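4.2 What the slow lookups were hiding

I went into this part of the study thinking DNS would be the boring bit. My co-author Iwona Borkowska bet me a lunch it wouldn't be, and she was right (it was a good lunch, too). We had five laptops on the Ravthorpe office network, all pointed at the same local resolver, and we logged every name lookup they made through March.

Most lookups came back so fast that I stopped looking at them. The odd ones were the repeats. A laptop would ask for a name, get an answer with a lifetime of 300 seconds, and then ask again almost right away – as if it had never heard the answer at all! I blamed our logging script first and spent a whole afternoon picking it apart with Tekle Wolde. The script was fine. Two of the laptops had their local cache switched off, left over from an old Sundico setup that none of us had thought to check.

Once we turned the cache back on, the repeats from those two machines dropped away and the resolver log got a lot easier to read. We kept the earlier data in the set but marked it, and Section 5 reports both versions. The board in Figure 2 is a five-by-five checkered grid.

Figure 2. Checkered board, simulated view.

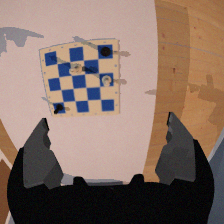 Why would a laptop ask for the same name again before its lifetime runs out?

Usually its local cache is off or has just been cleared, so it has no stored answer to use and has to go back to the resolver.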